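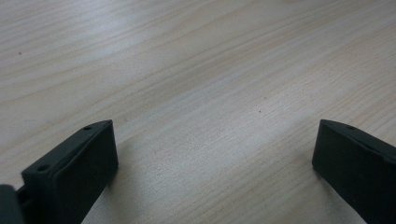
Fig. 1. Pale wooden tabletop, with the grain running on a diagonal and a band of glare across the middle.

Home | Syllabus | Handouts | Contact

Reading a Tabletop: Grain and Glare
Kamran Rana, 20 October 2024

I always start the surfaces unit with a plain table, and every year somebody asks when we get to the good stuff. Sorry, folks — we're staying on the table for a while!

Look at the grain in Fig. 1 first. Near the top left the lines bend into wide, wavy arcs, and lower down they settle into straighter, almost parallel runs. I'd sketch those two areas separately (pencil, not pen, please) before trying to join them up.

Then the glare. Reflected light washes the middle out nearly to white, so the grain looks flatter there than it does near the corners. Don't judge a wood's color from a patch like that. I did it once when picking a finish for my desk at Prirgate and lived with the wrong shade until February.

For next class: pick a table at home and draw one patch of grain 8 inches wide. Draw it again with a lamp low on one side. Bring both sheets, plus your notes on chapter 4 of Butt. Chapter 11 can wait.

Questions: Kamran Rana, Piltemitz Building, room 2 | Back to top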